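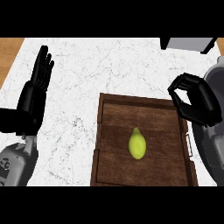 White counter with the gray veining, seen from above

Does white marble really stain as badly as people say?
posted by pletside_kate

We're redoing our kitchen and I've fallen hard for white marble with thin gray veins. The guy at Barbier (the stone yard near us) quoted $3000 installed for a remnant, and my husband is already making faces. We cook a lot - tomato sauce, lemons, red wine, all the stuff you're apparently not supposed to let near it. Quartz would be $406 more for the same run, so money isn't really the issue. Will I hate it in a year? And does sealing fix the problem or just slow it down?

retness_tiles
Two different things get called stains. Real stains are oil or wine soaking in, and a good sealer buys you time to wipe those up. Etching is the dull spots you get from lemon or vinegar, and sealer does pretty much nothing for that. Ask for a honed finish instead of polished, it hides etching way better. Mine is honed, I reseal it every September, and I've got a bunch of faint rings by the stove that only I notice. Get a scrap from the yard and leave half a lemon on it overnight before you sign anything. If the mark makes you want to cry, go quartz.

old_domeck
Wouldn't do it. We had it in the Domeck house and I spent about 200 bucks on poultice and polishing powder and it still looked tired. Butcher block all the way.

marinara_mom
Love mine! Yes it has marks, so do I. Just use a cutting board and put a tray under the olive oil - the bottle always drips, and that ring was the only one I couldn't get out.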